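Section 4: Recording the bottle set

OK, you've got the arm calibrated and the recorder talks to it (if not, go back to section 3, I'll wait). Now for the part I like best, which is teaching it to pick up bottles!

Before you start, open the Zastimix recorder and make a new session called Nustiden. Put your own initials in the operator box. Sowmya Bhat sorts our sessions by operator, and she will come looking for you if it's blank.

1. Scatter your bottles on the patterned mat. Mix clear and colored plastic, and leave the labels on. A few crumpled ones are great.

2. Press Record, then wait for the wrist view to show up before you move anything.

3. Bring the gripper in slowly and close it on one bottle. I go slower than feels natural, and my clips come out much better for it.

4. Lift, carry, let go over the bin, and press Stop. One bottle per clip, please.

Wrist camera views during the bottle set: 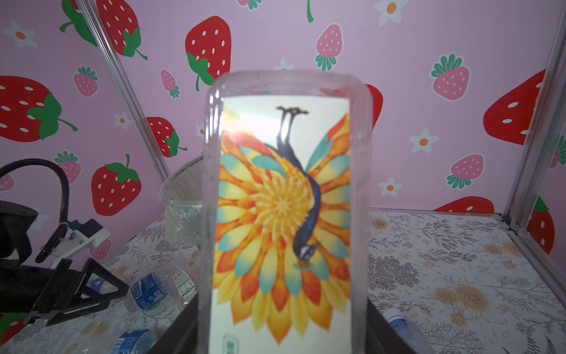
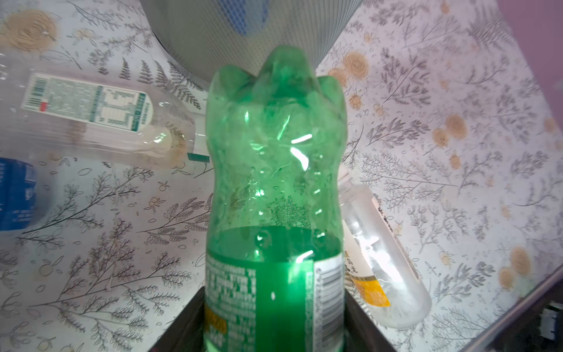
5. Mark the clip Keep or Toss right away. Don't leave it for the end of the day (I did that in December and had to rewatch the whole lot). A drop is still a Keep if you pick the bottle up again in the same clip, so tag it "retry" and move on.

6. Move the bottles around every 9 clips. Turn some, swap some out, push a couple closer together. If you always start from the same layout, the model just learns the layout.

Note: Our set stood at 2,523 clips on September 27, 2022, and clear bottles were still the ones I'd most like more of. If you only have time for a short session, do those.

Caution: Keep your hands off the mat while Record is lit. If a bottle rolls out of reach, stop the clip first, then go get it.

Caution: If the fingers stall 3 times in a row, quit and rerun the grip check. Squeezing harder won't fix it and you can strain the motor.

When you're done, hit Upload and leave the window open until the bar fills. Mine likes to sit at 94 percent for a while, so give it a few minutes before you panic and restart.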